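Knitting with the dark months coming

I moved into the workroom in September, and since then I wanted to write about how it is going there. My English is slow, so the post is slow too. Please have patience with me.

The room belongs to a building in Lerosholm where several people rent a corner each. Before, I did all my knitting and mending at the kitchen table, and every evening I had to clear it for dinner. Now I can leave my things where they are and find them the next day. For me this is a big luxury, even if the corner is small and the rent went up already one time.

The yarn question

Many of you asked me about yarn for dark ribbing. I have knitted with Laswood wool for some years, mostly in the navy, and I still like it. It is a little rough in the beginning, but after one wash with cold water it becomes quiet and soft. A sweater for an adult takes me over 400 grams, and I always buy one ball extra. Last winter I did not do this and I had to finish the left cuff in a blue that was almost the same. Almost the same is worse than very different, I think. My sister says she cannot see it, but I see it each time I put on the sweater.

For ribbing I use needles one size smaller than the ball band says. I do 2 stitches knit, 2 stitches purl, and I do not pull at the purl side. When the fabric comes off the needles it looks too narrow. Leave it flat overnight before you become nervous.

The problem with dark yarn is lint. Every white thread in the house finds it. I tried a sticky roller, a damp sponge and a piece of tape around the hand, and the tape is still the best. Pull always in the direction of the ribs, never across. With loose ends I was careless before and cut them short with scissors, but then they came out again on the other side. Now I take a thin needle and bring the thread back under some stitches.

The corner and what is in it

I like that the room has much white in it. There is a white frame of square tubes, a white cabinet with a flat top, and big windows which are black in the evening. For dark knitting a pale background is a help, because I can see the edge of the work better. 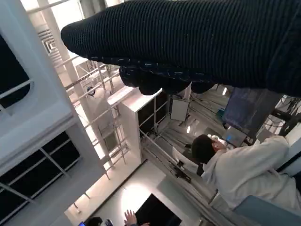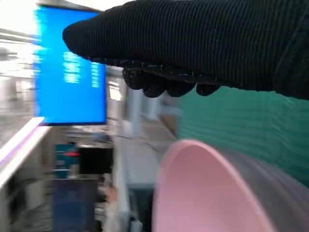 About the pink bowl

The pink plastic bowl was a cheap purchase from Estura and I use it more than anything else I have. It is large enough for a sweater to soak without folding it too much. I fill it with cold water and a small spoon of wool soap from Kovalchuk, push the sweater down with flat hands and leave it for 26 minutes. Why 26? My old kitchen timer stops there and I got used to it. Then I press the water out in a towel, and I don't wring.

When I don't wash, the bowl holds the ball of yarn while I knit, so that it does not run over the floor. The inside is smooth and the yarn does not catch on it. A basket looks nicer, but in my old basket the wool was hanging on every small piece of straw.

What I do next

Fabian Lüthi wrote to me after the last post and asked for a pattern for a plain ribbed scarf, for a person who never knitted before. I started to write it down - it is 302 rows at the moment, and I think this is too long for a first scarf. I will try a shorter one with thicker yarn and put it on the blog when I have finished it myself. If you want to begin already, buy two balls of something light in color. On black yarn it is hard to see your mistakes, and in the first weeks you need to see them.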